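Journal > Back issues > Household Goods and Storage > Article

4. Why old computers stay in the house

4.1 Storage as the default

The households in Tratano were asked first where their unused desktop computer was kept, and only later why. The order mattered. When the question of reasons came first in the pilot interviews, people tended to give a plan: the machine would go to a cousin, or be cleaned up and sold, or be taken to the collection point at Goretti. When they were asked to walk to the machine and talk about it there, the plans were fewer and vaguer. Of the 38 households in the main round, 11 could name a person or place the computer was meant to go to. The rest said it was staying where it was for now.

"For now" covered long periods. One couple had kept a tower under the stairs for almost 11 years, through one change of flooring and the arrival of a second child. They did not think of it as kept. The wife described it as "something we haven't dealt with," and her husband used nearly the same words when interviewed separately. We follow Rowlands in treating this as a distinct state. A stored object has a place and a reason, while an undealt-with object has only a place.

The spaces used were the ordinary ones: closets, the floor of a spare bedroom, a garage shelf, the gap behind a sofa. Attics were less common than we had expected from the earlier work in Plundora, probably because many of the Tratano homes are apartments. Computers were often used to hold other things up. Boxes of photographs, a fan and a folded tent were all found resting on top of towers, and in these cases getting rid of the computer would have meant finding a new home for whatever sat on it. Two respondents gave this as their main obstacle.

4.2 The contents problem

The reason mentioned most often was the files. Respondents worried about losing them and also about someone else finding them, and many held both worries at once. A retired bookkeeper said that her tax records were on the machine and that she had paper copies of all of them. She still would not give it away. A younger man had copied his photographs to a newer laptop but was not sure he had copied every folder, and he had not turned the old computer on to check because the monitor had been thrown out.

This last situation came up repeatedly. The screen, keyboard or power cord had gone first, often because it was easy to give away, and the tower was left behind with no simple way of looking at what was on it. Eynon calls this stranding. It turns a small job (switch on, look, copy) into a larger one that requires borrowing equipment, and the larger job is then put off. In our interviews the stranded computers were also the ones people felt most uneasy about. They could not say what was on them and so assumed it was important.

Opening the case was rarely considered. People who would change a car battery or rehang a door spoke of the inside of a computer as somewhere they had no business going, and several had never seen one with its cover off.
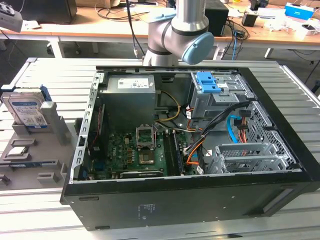
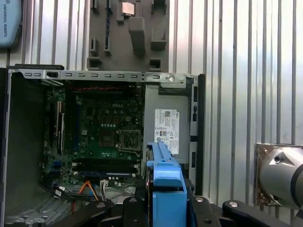
Figure 3. Desktop computer lying on its side with the side panel removed.

Respondents who had opened their machine, even once to add memory, talked about it differently. They used the names of parts and they distinguished between the drive, which they wanted to keep or destroy, and everything else, which they were willing to see go. For them the contents problem was the size of a paperback. For the others it was the size of the whole tower, and it took up that much floor. We do not claim that opening the case caused the difference. People who are comfortable with small repairs may also be more comfortable with throwing things out. The point is only that the two went together in our interviews, and that the Plundora study did not ask about it.

4.3 Price remembered

Money was the second theme. Respondents remembered what they had paid for a desktop computer much better than what they had paid for a washing machine or a bed of similar age. The figure was usually given without prompting and often with some resentment. Giving the machine away was felt as a loss even when the respondent agreed that nobody would buy it. Venckus found a similar pattern with encyclopedias and pianos, both of which were bought as serious purchases for the sake of children. The parallel is a close one. In many Tratano homes the first computer was bought for schoolwork, and the parents spoke of it in connection with a particular child and a particular grade.

Some households had tried to sell. These attempts followed a regular course: an opening price, a lower price, an offer to let it go free to anyone who would collect, and then silence. After a failed sale the computer usually went back to storage instead of going to the collection point. One woman explained that she had "already done her bit" by advertising it.

4.4 Who decides

In shared households the decision was often nobody's in particular. The person who had used the computer most was seen as having the right to decide, and in three cases that person no longer lived there. Grown children were asked about their old machines on visits home and said they would look next time. Parents did not press them. One mother said that she would rather have the computer in the bedroom than have the conversation – a remark that could apply to much of what is kept on behalf of children who have left.

Moving was the strongest trigger for disposal, as it is for furniture and books. It did not always work. A few machines had been moved from one home to the next without being unpacked, and one was still in the box it had traveled in, marked "office." Redecorating had a weaker effect and tended to shift the computer from one room to another. The free collection held in Tratano in July was known to most respondents, but it was remembered afterward more often than beforehand. We return to the timing of collections in Section 5, where the interviews with people who did hand over their machines are discussed.

Contact the editors | Copyright remains with the authors | Back to top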